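3.2 Sorting and part-level records

The second half of the study turned on a question that we found far more absorbing than we expected: what do people remember about a computer once it has been taken apart? Household interviews about discarded machines usually treat the computer as one object, with one purchase date and one reason for giving it up. Our participants in Narbridge did not talk that way at all. They talked about the memory they had added for a game, the drive that held the wedding pictures, the processor a cousin had talked them into. We therefore rewrote the interview guide in August so that each conversation moved from the whole machine to its parts, and the difference in the transcripts was striking.
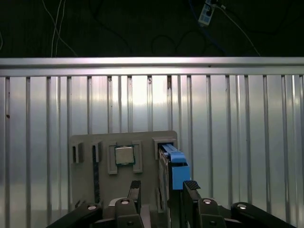
Part-level memory was uneven in a way that delighted us. Of the 162 people interviewed, almost 13 percent could name the year in which they had bought their last complete computer, but many more could tell a full story about a single upgrade. With a square processor chip, a narrow dark memory module and a drive-like component with bright blue parts set out on one flat gray plate, the differences in size and shape are plain even to someone who has never opened a case, and participants used those differences to steer their own accounts ("the long thin one, we bought that twice"). Lingyun Han coded these remarks separately from the main narrative, and they became the richest part of the material.

Three themes came out of the coding. The first is thrift. Adding memory was described as a way of getting another winter out of a machine, often with real pride. The second is inheritance: parts moved between siblings, from parents to students, and in one lovely case from a school in Stirnley back to the family of the teacher who had donated them. The third is worry about stored data, and it colored everything said about drives.

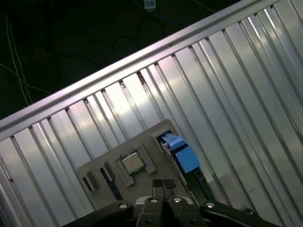 Worry lasted much longer than usefulness. People kept drives in kitchen drawers, shoe boxes and coat pockets for years after the rest of the machine had gone to the Thiele recycling yard, and several could say exactly which drawer. Anjana Roy's earlier diary study in the same town recorded the same habit with old telephones, although there it faded once the contacts had been copied over. With drives it hardly faded. One retired printer had kept every drive he had ever owned and could date each one by the jobs he was doing then, which gave us a wonderful afternoon and eleven pages of transcript.

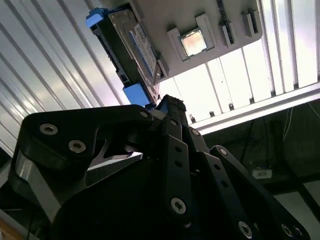
Figure 4. Hard drive in a black carrier with blue plastic at both ends. A long label is attached to the metal body.

Labels deserve a remark of their own. Participants seldom mentioned a maker's label, yet handwritten notes on tape came up again and again: "Mom's," "old, keep," "do not wipe." We read these as small acts of household archiving, and we plan to return to them with a larger sample. The Nostis survey, with 485 households, asked only whether a drive had been kept, so the two data sets can be compared on that single point and no further (see Section 4.1).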